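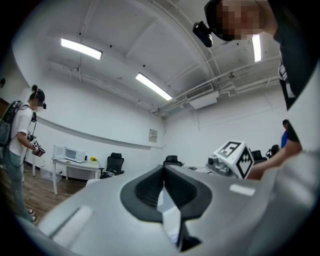 How a Robot Learns to Copy a Hand
Part 3 of the Tokarz Science Pages
For readers aged 9 to 12
Words by Danuta Walczak. Checked by Declan Heywood.

In Part 2 we looked at motors. A motor turns when it gets electric current, and it stops when the current stops. A motor does not know what a cup is. Something has to tell it how far to turn and when. That something is software, and this part explains one way to make it.

Writing the rules by hand

The oldest way is to write every step as a rule. Move forward 19 centimeters. Close the fingers. Move up. This works well in a factory, where the part is always in the same place. It works badly in a kitchen. If the cup is moved a little to the left, the robot closes its fingers on air.

You could add more rules. If the cup is on the left, go left. If the cup is lying on its side, turn the wrist. Programmers have tried this for many years, and the list of rules gets very long. There is always another place for the cup to be.

Showing instead of telling

The second way is to show the robot many examples and let a program find the pattern. This is called learning from demonstration. A demonstration is one complete try at a job, from start to finish.

A person can give demonstrations by holding a gripper in the hand. A gripper is the part of a robot that grabs. The person picks up things with it, and the movement is recorded. No robot arm is needed at this stage. The person's own arm does the work of the robot arm.

A person can also wear a camera on the head. It records a view from higher up, close to what the person sees. A camera on the gripper is nearer to the objects but may have part of its view blocked by the gripper itself. The two views can be used together.

Where is the gripper?

Video is not enough. The software also has to know where the gripper was at each moment. This is called its pose. A pose has two parts: position (where it is) and orientation (which way it is turned).

To describe a position you need three numbers: left or right, forward or back, up or down. To describe an orientation you need at least three more. Try it with a pencil. Hold it still in the air. You can tip it, swing it and roll it without moving its middle. Those are three different turns.

One way to find the pose is with markers. A marker is a flat square pattern in black and white. You may have seen something like it on a parcel. The software is told two facts before it starts: what each pattern looks like and how wide it is.

Then it does this for every picture in the video:

1. Look for dark square shapes.
2. Read the pattern inside each square to find out which marker it is.
3. Find the four corners.
4. Work out the pose from the corners.

Step 4 uses geometry. A marker that is far away looks small. A marker that is turned looks squashed on one side. The software knows the true shape, so it can calculate the distance and the turn.

Markers are sometimes put on the faces of a cube. A single flat marker cannot be read from behind or from the edge. With a cube, when one face turns away, another one usually turns toward the camera.

Matching the clocks

Each camera has its own clock, and the clocks do not agree. Suppose one camera is half a second ahead. The software would see the fingers close in one video while they are still open in the other. It would learn the wrong thing.

So the recordings must be lined up. This is called synchronization. A simple method is to make one sharp event that every camera can see, such as a flash of light, and to slide the recordings until the flashes match.

Throwing some away

Not every demonstration is kept. Bożena Stępień checks recordings for a project called Gelel. In one batch she had 22 demonstrations of putting a spoon in a drawer. She kept 13. In the others the marker was hidden for too long, or the spoon was dropped — and a program that studies dropped spoons may learn to drop spoons.

Training

The good recordings go into a learning program. The program is shown a picture and asked for the next movement. At first its answers are poor. Each answer is compared with what the person did, and the numbers inside the program are changed slightly to make the error smaller. This is repeated a very large number of times.

The finished program is called a policy. A policy takes in what the cameras see now and gives out what the motors should do next.

Try it: the string robot

You need two people, a scarf, a plastic cup and a table.

One person is the robot and wears the scarf as a blindfold. The other is the policy. The policy may use only these words: left, right, forward, back, up, down, open, close. Start with the cup 11 inches from the robot's hand. Count how many commands it takes to pick it up. Then move the cup and start again.

Words to know

Demonstration: one complete try at a job, recorded.
Gripper: the part of a robot that grabs.
Marker: a printed pattern that software can find and measure.
Policy: a program that chooses the next movement.
Pose: position and orientation together.
Synchronization: lining up recordings in time.

Next: Part 4, Why Robots Find Towels Difficult, by Tadeusz Sowa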